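Apple from fridge to basket: policy stops above the shelf

Annunziata Pellegrini
asked in Student projects, 4 replies hidden

Second-year project at Kistmont. The task is to take one apple off a fridge shelf and put it in a yellow basket on the table next to it. We recorded 882 demonstrations by teleoperation and trained on the head camera plus joint positions. On the bench the policy is fine. At the fridge it reaches into the compartment, stops above the apple and hovers until the timeout. 2 successes in 25 trials. Start position for all of them:
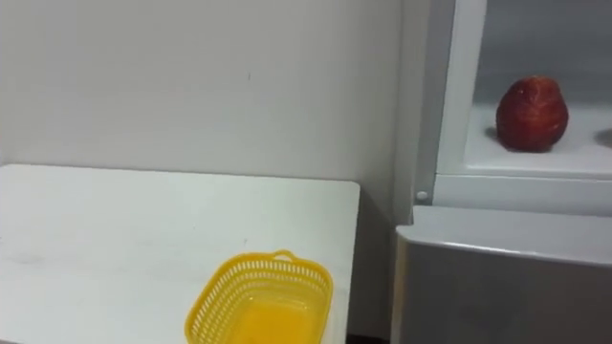 Mirko Longo
Check exposure first. If auto exposure was on during recording and is locked at test time (or the other way round), a lit compartment will throw the policy off. We lost most of December to that at Liralthorpe. Lock it, lock white balance too, and replay a recorded episode next to a live one before you retrain anything.

Gualtiero Messina
Get more data.

Agata Ruggiero
More data of the same sort won't cure hovering. Plot gripper speed against time for your demonstrations. Operators tend to pause before closing, and the policy learns the pause as a place to stay. Trim any stretch where no joint moves and the gripper command doesn't change, then retrain. Predicting actions in chunks also helps, provided the chunk is longer than the usual pause. A wrist camera is worth adding if your rules allow one, as the hand can block the head view at that point.

Annunziata Pellegrini
Exposure was locked in both. The pauses are there, nearly two seconds in the worst episodes. Trimming them tonight.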